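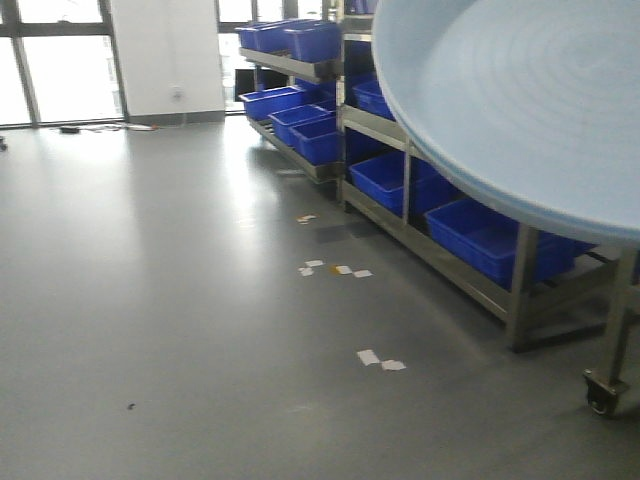
Open Saturday at the Hilley workshop

I've been meaning to get over to the Hilley shared workshop since October, and when they finally opened the doors for a day I drove the 47 miles with a thermos and a very long list of questions. The build I wanted to see is called Trudix, and it's a robot that sorts dishes. I've got a half-finished arm in my own garage, so yes, I was that visitor who wouldn't leave.

What they're building

Trudix picks up plates and has to deal with blue plastic bins on sloped steel racks, the kind you'd find in a commercial kitchen. The racks came from a restaurant supplier called Halilović that was clearing out its back room, and the whole lot cost them $376. I paid more than that for my workbench! The place has big windows and a nice smooth gray floor, and I was pretty jealous of both. My garage floor slopes toward the drain, so anything on casters slowly leaves.

The control software is their own. They call it Florkuteo, and it's on version 7. I asked what went wrong with the first 6 and got a long answer, most of it about timing (and a fair bit about one bad connector that took a whole weekend to find).

The gripper

I spent most of my visit on this part. It has two black fingers, blocky and ridged, and they pinch a plate right at the rim with the face left clear. I'd been trying to grab mine from underneath, with a sort of scoop, and I've broken enough thrift store china to know it's a bad plan. A glazed plate is slick and heavy for how thin the edge is, so where you pinch matters a lot - more than how hard, they told me.

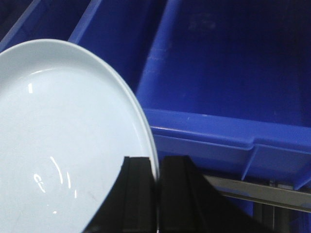 Getting there

Parking is behind the building, and the side door sticks, so push. Bring cash for the coffee jar. I stayed until they started stacking chairs and went home with a sketch of a new finger on the back of a receipt. I'm cutting the first pair this week, out of whatever scrap I can find.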